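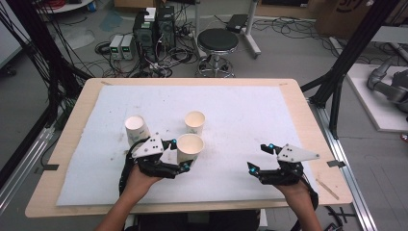

Bon, notes pour moi, version longue. À relire dans le train, à ne surtout pas lire sur scène. Durée visée : 34 minutes, et après je laisse Leif Haugen enchaîner sur la torréfaction (il déborde toujours, donc ne pas déborder avant lui !).

# Le café de bureau mérite mieux

**Ouverture**

Dire bonjour, attendre que les gens s'assoient. Demander qui a bu un café depuis ce matin. Demander ensuite qui l'a trouvé bon. Laisser le silence travailler un peu, les gens rient tout seuls en général.

Raconter mes débuts chez Bodin : la machine au bout du couloir du deuxième, le bouton « court » qui donnait un long, le bouton « long » qui donnait un potage. J'en buvais cinq par jour et je dormais comme un sac. Et puis un matin Florian Perrin est arrivé avec un moulin à manivelle dans son sac à dos, et là, changement de vie. Je n'exagère presque pas.

**Partie 1 : l'eau, toujours l'eau**

On commence par ce qui coûte le moins cher. Une tasse de café filtre, c'est presque uniquement de l'eau, et on la tire d'un robinet qu'on n'a pas laissé couler depuis la veille au soir... Conseils à donner à l'oral :

- faire couler l'eau froide un moment le matin avant de remplir la bouilloire
- carafe filtrante si l'eau est très calcaire, et changer la cartouche (oui, vraiment la changer)
- détartrer une fois par mois

Anecdote Parkura : une bouilloire jamais détartrée, on entendait le calcaire cliqueter dedans comme des petits cailloux. Les collègues accusaient le café.

**Partie 2 : moudre sur place**

Là je m'emballe, donc surveiller la montre. Le café moulu d'avance s'évente très vite, surtout dans un paquet fermé avec une pince à linge. Un petit moulin correct change plus la tasse qu'une machine hors de prix. Le devis qu'on nous avait fait pour une belle automatique montait à 900 euros, et finalement on a pris un moulin à 159 euros et deux cafetières filtre. Personne n'a réclamé la belle automatique.

Parler du bruit ! C'est LA question qui revient. Notre solution : le moulin dans la réserve, porte fermée, et pas pendant les appels clients. Anderson Queiroz moud le matin pour toute la matinée, les puristes grognent, moi ça me va très bien.

**Partie 3 : la dose**

Montrer la balance de cuisine. Soixante grammes par litre, on part de là et on ajuste. Trop amer : moudre plus gros. Acide et creux : moudre plus fin. Ne changer qu'une chose à la fois, sinon on ne sait plus où on en est (vécu, deux semaines de café imbuvable, pardon encore à l'équipe).

Et la plaque chauffante : l'éteindre. Verser dans un thermos dès que c'est passé. Si je ne devais garder qu'un seul conseil de toute la présentation, ce serait celui-là.

**Partie 4 : la dégustation à l'aveugle**

Mon passage préféré. Chez Cimulside on a fait goûter trois cafés à 17 collègues, sans étiquette. Romain Huet, grand défenseur de l'italien très noir, a mis en tête l'éthiopien léger qu'il traitait de « tisane » depuis des mois. Il conteste toujours le résultat. Faire une pause ici, sourire.

Comment l'organiser chez soi : même dose, même eau, même mouture, on laisse tiédir quelques minutes avant de goûter, et chacun note par écrit avant de parler. Sinon tout le monde suit le premier qui ouvre la bouche, et le premier qui ouvre la bouche, c'est souvent le chef.

**Partie 5 : qui nettoie ?**

Le sujet qui fâche. Chez Povex, Romain Arnaud a tenté le planning affiché sur le frigo : tenu jusqu'en décembre, puis plus rien. Ce qui marche mieux chez nous, c'est que celui qui vide la cafetière la rince et relance une tournée. Les huiles du café rancissent sur les parois, ça donne ce petit goût de carton qu'on met à tort sur le compte du grain.

**Questions probables**

Le déca ? Il y en a de très bons maintenant, demander au torréfacteur la date de torréfaction. Les grains au congélateur ? Oui, en petits sachets bien fermés, et sans ouvrir et refermer le même dix fois. Le lait ? Chacun fait ce qu'il veut, je ne me fâche avec personne.

Penser à reprendre la balance avant de descendre, et passer le micro à Leif.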